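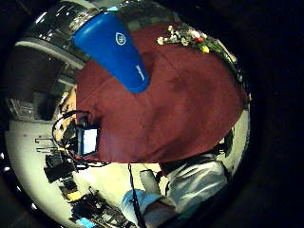 Wanted: people who do not believe in table styling

Nerkeo is looking for two paid participants and a small pool of unpaid ones for a trial in Bretdale. It concerns table dressing: cloths, flowers, drinks bottles, where they go and whether it makes any difference to the person who has to sit there. I have my doubts that it does. I have been asked to write this call anyway, and I was told I could write it my way.

The background is short. Tamayo, who hire out linen for functions, claim that a dark red cloth makes people stay longer at a table and like each other more. They have a leaflet saying so. I have read the leaflet twice and found no evidence in it, only adjectives. Montserrat Nava, who runs our side of things, thinks there may be something in it. We have agreed to find out.

What you would be doing

You lay a cloth on a table. You put a few ordinary things on it, then you move them, then you put them back. You write down what you think of each arrangement before you talk to anyone else. After that you sit there for a while and write down whether you still think it.

The things are not grand. We are not doing silver candlesticks, and if that is what you hoped for, try Ravesport, where they do weddings. One of our arrangements looks like this:

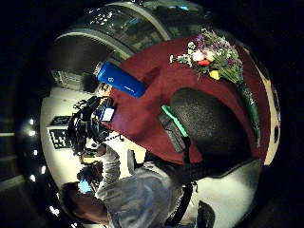 Maroon cloth, blue bottle on its side, mixed flowers laid flat with their stems left long.

You may think the flowers should be in a vase. Several people here do. You may think a water bottle has no business on a dressed table at all, and that a red flower on a maroon cloth is a waste of a red flower. Good, write it down. What we don't want is people who say everything is lovely. We had those in August and their forms were no use to us.

Who should apply

Anyone over 18 who can lift a folded tablecloth and write a plain sentence. Waiting staff, florists and people who set up village halls are welcome, but so are those who eat off their knees. You should be able to tell maroon from brown under indoor lighting. If flowers make you sneeze, please say so when you write, as the bunches are real and we won't swap them for silk.

Please don't apply if you work for Tamayo or are married to someone who does.

Time and money

The two paid places come to seven sessions each, with a fee of £600 for the lot. The fee is paid after the last session. Travel is not covered – I argued for it and lost. Unpaid participants come to one session and may take a bunch of flowers home, in whatever state it is by then.

There is talk of a longer study with a budget of £4000. I would not plan your life around it.

How to apply

Send half a page to Tullio Benedetti at the Nerkeo office in Bretdale. Tell him about a table you sat at and disliked, and why. No CV, no photographs of your own dining room. Letters must reach him by December 2, 2018. He reads all of them and answers most.

If you want to know what we expect to find, Montserrat will give you one answer and I will give you another, so it is better not to ask until your forms are in.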